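Bench notebook, December, morning
Entry by D. Pongsiri

Continuing the surface cleaning notes for bench 3. Objective unchanged: settle on one order of work for clearing a table of mixed light debris (paper scraps, crumbs, lint) and stop rewriting the sheet every fortnight.

Materials to hand: lint roller, adhesive sheet type; brown towel; shallow metal tray with raised rims; bag of dry crumbs, sieved; coloured paper, torn by hand. Balance reads to 0.01 g. Skerville refills for the roller, 69 sheets left in the box at the start of the morning.

1. Roller on bare table

Lint and fine dust come up in one pass at moderate pressure. Paper behaves differently. Flat scraps lift if the roller meets them square on. A scrap with a curled edge tends to get pushed ahead of the roller and ends up further off than it began. Theerawat's suggestion is to come at the curl from its open side. Tried it on 13 curled scraps and 400 mm of travel, and it was better, though slower. Noted on the sheet as optional.

Pressure matters more than speed. Too light and the sheet only touches at the high spots of the table. Too heavy and the adhesive grabs the surface, the roll stops turning and the scrap smears along under it. Change the sheet when it no longer holds a scrap turned upside down. Do not go by appearance; a grey sheet can still be good.

2. Crumbs in the tray

The roller is wrong for this. Crumbs break under it and the small pieces pack into the corner below the rim. Kanokwan picked up the larger ones singly, then tipped the tray and tapped the short side. Mass recovered was acceptable in every run except the one with the greasy crumbs, where a film stayed behind on the metal. Tapping does nothing for film. It needs a damp cloth and then a dry one, in that order, and the tray should be left to stand before it is weighed again.

Crumb size: keep to the coarse fraction. The fine fraction drifts when anyone walks past and spoils the tare.

3. Towel

Folded square and kept on the table between the two work areas. Fold towards the front so that it can be opened from the near side without dragging it over the scraps. Montri wants it moved to the shelf. I would leave it. With the towel on the shelf, the person working turns away from the table each time and sleeves go through the debris.
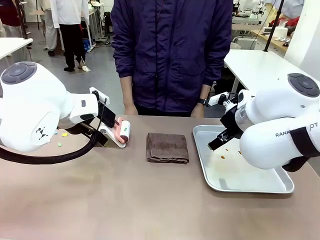
Towel laundering: 80 g of water per towel left after the spin, measured on the spare. Drying on the rail overnight is enough. No softener, it leaves a residue that kills the adhesive sheets.

4. Order of work, draft 4

Large scraps by hand or with the roller, left to right.
Tray next, crumbs first, film second.
Roller again over the whole table, fresh sheet.
Towel last, one wipe, refold with the used face inwards.

Daranee ran draft 3 yesterday with the tray before the scraps and had to do the table twice. Draft 4 should avoid that. Not yet tested with a second person.

To do
Order refills before the box runs out. Vakness quote is still on my desk.
Ask Theerawat for the curled scrap notes.
Weigh tray clean and dry, three times, and write the value on the underside.
Repeat section 2 with the greasy crumbs only.

D.P.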